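Jan 7, 2024

Ternis sync, shared session test.

Picked up from the branch Thérèse left. Goal was to get two people recording into one song from different browsers without the second take landing late. Server is Postma, same build as before the break. Myung-ja on the phone client, me on desktop.

First run: her take came in 92 ms behind the click. Same on the repeat, so it's an offset and not jitter. The client was reading its clock before the audio buffer opened. Moved the read to after. Down to 3 ms, fine for vocals, will ask Thérèse Bouchard if it's fine for drums.

Upload queue still stalls past 1,000 clips in one project. Skullesell account has 1,680 and won't open at all on the phone. Desktop opens it but the waveforms stay gray. Not looking at that today.

Comments on a take get lost if the take is renamed while someone is typing. Filed it under Fleter since they own the naming code.

To do: retest on the old Android phone, write up the offset fix, ask Myung-ja Ham for her logs.
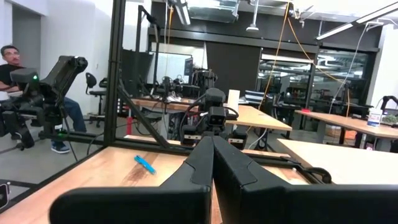
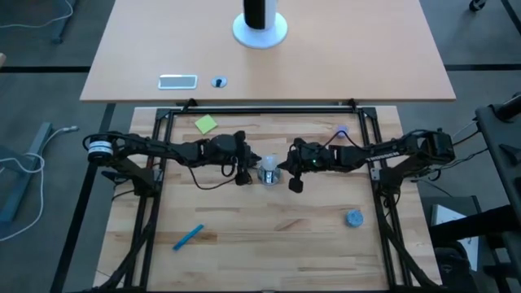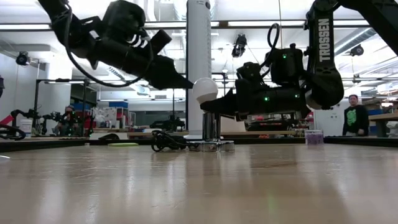
Bench, arms and grippers.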